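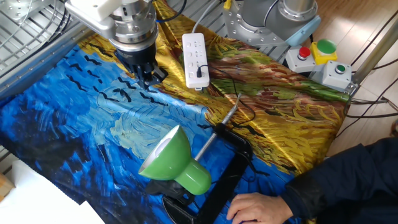 Arm 1 over the lamp and power strip, patterned cloth on.

Recording demos for the plug and lamp task: how we do it at Veduvdale

Quick write-up so people stop asking me in the corridor. Covers one recording block from cold start to files copied. Assumes you've had the safety walk-round and can already drive the arm by hand. If not, see Amber Pilkington first, come back after.

A block is 100 episodes. Two people per block, one driving, one on resets. Swap at the halfway mark or sooner if your wrists hurt.

What you need

- the power strip and the green desk lamp
- a cloth off the shelf (see below, it matters which)
- the episode sheet, printed, and a pen that works
- free space on the recording machine, check BEFORE you start

Before you power anything

Park the second arm. It should be folded back and disabled in the Terner panel, not just sitting still. Then try the red button. Press it, watch the arm drop out, release, re-enable. Every block, yes even if the last lot did it ten minutes ago.

Cables. Arm cable must swing free behind the wrist through the full range. Drive it to all four corners of the table slowly and look. Floor cables pushed to the side you don't walk on.

Laying out the table

Cloth first. Pull it over the corner and leave it. Don't iron it, don't smooth it to death, a few wrinkles are wanted. We change cloths so the model can't learn "lamp = thing on plain white". The shiny painted one (blue with the crows, yellow field) is the hardest of the lot and we want plenty of it. Glare on the folds is fine. If the glare wipes out the sockets on the preview screen, turn the strip a bit.

Power strip next, then lamp. Positions come off the sheet, one row per episode. The sheet gives you a zone and an angle, nothing finer. Anywhere inside the zone will do. Don't line it up nicely. People drift towards neat without noticing and we had to bin most of a block in January for exactly that, every strip dead parallel to the rail.

The lamp will want to tip while you're setting it down. Hold the base till it settles. Shade direction also comes off the sheet.

Cords: drop them, let them lie how they fall. Only rule is no cord under the strip.

Recording an episode

1. Home the arm. Gripper open, pointing down.
2. Resetter puts everything out, steps back, says "clear". Out loud.
3. Driver starts recording, waits 2 seconds, then moves. The still bit at the front is used for trimming.
4. Approach from above. Come down slow over the target, no sideways swiping at the cord.
5. Close, lift, do the move on the sheet, let go, back up.
6. Stop recording with the arm still. Not while its moving.
7. Mark it: good, recovered or bad.

About hands. Keep them off the table once "clear" has been said, unless the sheet says H. H rows are the ones with a person steadying the base on purpose, sleeve and fingers in view, because that's how it will get used at Pravholm. On H rows the arm runs at the slow setting and the helper keeps to the front edge, never reaching across under the wrist. If you're not happy with where the gripper is, hit the red button and redo it. No one will moan.

Marking, read this bit

Good = did the task, no faffing.
Recovered = missed or slipped, driver fixed it, task done in the end. We WANT these. Don't delete them and don't mark them bad, Daichi Nakajima uses them as their own group.
Bad = knocked the lamp over, wrong row, arm faulted, somebody walked through.

Bad ones get re-recorded at the end of the block, same row. Need at least 80 good out of the first run through, otherwise stop and find out why. Usually it's the gripper pads or a tired driver.

Things that go wrong

Plug rolls when gripped: you're too high on it. Go lower, grip across the flat.
Cloth comes up with the plug: too low. Yes I know.
Preview lags: close the browser on the recording machine. Someone always leaves one open.
Episode count doesn't match the sheet: don't guess. Write down where you noticed it and tell Chiamaka Haruna, she can line them up from the timestamps.

Finishing off

Copy to the Idahosa drive, wait for the check to pass, then clear local. In that order please. Block name is date, cloth, your initials. Photograph the sheet and put it in the same folder, pen notes included. Arm home, disabled, red button in. Cloth folded and back on the shelf.

Last changed 27 Sep 2026, H rows added. Sheet template is with Shaimaa Ragab if you need a fresh one.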